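**October, bench notebook, Nesum cell (two-arm table)**

Started at 7:40 with coffee and good intentions. The plan was to finish the cable tidy-up and get back to the unplug-and-hand-over routine before lunch. Well, lunch came and went, but I'm happier with the cell tonight than I have been in a long while, so I'm writing everything down while I still remember which screw did what.

First, the right gripper. It had been closing late again, just enough that you could hear the motors disagree. I took the fingers off, cleaned the pads with a lint-free cloth and a little alcohol, and found one of the finger screws backed out nearly a full turn. Blue threadlocker this time (I know, I know, it was on the list from the last service). Closing delay went from 37 ms to 18 and stayed there over 5 test closes. I'd love to claim I fixed something clever, but it was a screw.

Second, the wrist zero. Left arm was fine. Right arm read 993 at the home stop where the sheet from Karnenberg wants 1000, so I re-zeroed it and saved the offsets under a new name, "rolteo_b". Please don't overwrite the old file yet! I'd like to be able to go back if the arm starts drifting when the room warms up in the afternoon.

Third, the cable runs, the part I dread. I went over the clips on the arms one by one with the power off, then moved each wrist through its full swing by hand, looking for anything that pulled. The left wrist had one tie cinched so hard that the bundle couldn't slide, so I cut it and put a new one on with a bit of slack. Leave the wires at the wrist room to move, please, even if it looks untidy. We lost a connector in the spring to somebody's very neat work, and I'm fairly sure the somebody was me.

For the phone routine we're still using the Galaxy S24+ as the workpiece. The charging cable is the tricky bit, thin and black and fond of the fingers, so the approach height on both sides is up a little from yesterday. I also slowed the first part of the left arm's lift. It costs some cycle time and I don't mind a bit.

Settings as left: grip force low on both sides, speed at the middle preset, Nagano table offsets unchanged.

Power strip on the right side of the table, arms on the rail:

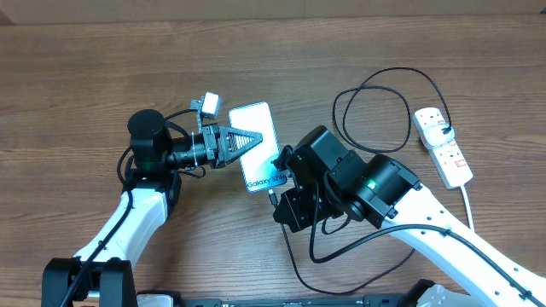
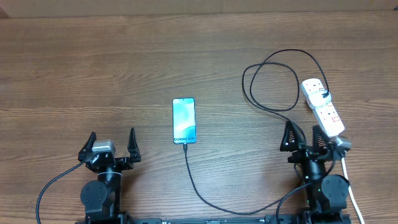
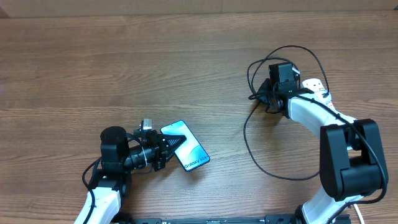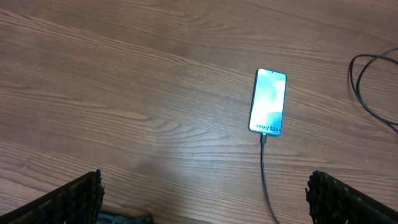 Benvinda Seixas read through this before she went home and wrote underneath that she's glad about the screw but doesn't trust the new zero yet. She wants the right arm homed cold tomorrow, before anybody runs a routine, and the reading written down next to mine, then homed again after an hour of work. If the two differ by more than a couple of counts she would sooner open the wrist and look at the coupling than keep saving new offset files, seeing that we already have four with "final" in the name. She also asks that whoever took the small hex driver from the second drawer put it back, and that the approach height go on the sheet by the door, where the morning people will look first.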